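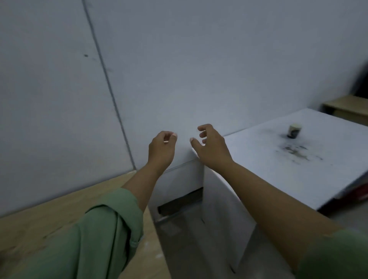 Chantal Robichaud objects that a lease clause should never be read alone, and her objection is the starting point for Unit 4.

Unit 4: Reading a Residential Lease

Students should have read the Valdebenito lease (course packet, page 58) before class. Bring a marked copy.

Terms
Term of lease: the period during which both parties are bound.
Holdover: the tenant stays after the term ends without signing a new lease.
Security deposit: money held against unpaid rent or damage. Ordinary wear is excluded under the Valdebenito lease.

Order of reading
Read the definitions first, then the clause in dispute, then every clause that refers to it. In the Valdebenito lease, the repair clause says the tenant must report defects "promptly." The notice clause, nine pages later, requires that reports be in writing. A tenant who telephones has met the first and failed the second.

Written work
Submit one page on the late fee of $50. State when it falls due and which clause controls. Papers go to Room 211 by Aug 8, 2021.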